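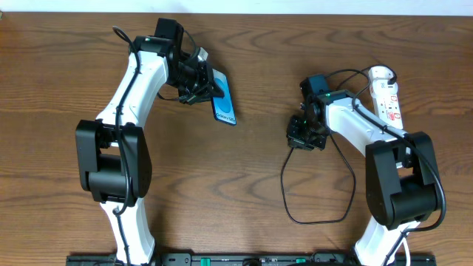
Nermina Živković said today that I let go too early. She thinks the left arm should keep hold of the phone box until the right one has closed on it, and that I should wait a full breath before opening.

So I did it her way all afternoon. 247 takes so far on the box, and we want 500 before anyone trains on it. My wrists hurt from the handles. The slow ones look dull on playback — I kept them anyway. Six had to be thrown out for a bumped cable.

Berisha wants the Kotar table next. I'd like to finish this one first. Wrote 1/24/18 on the log and went home.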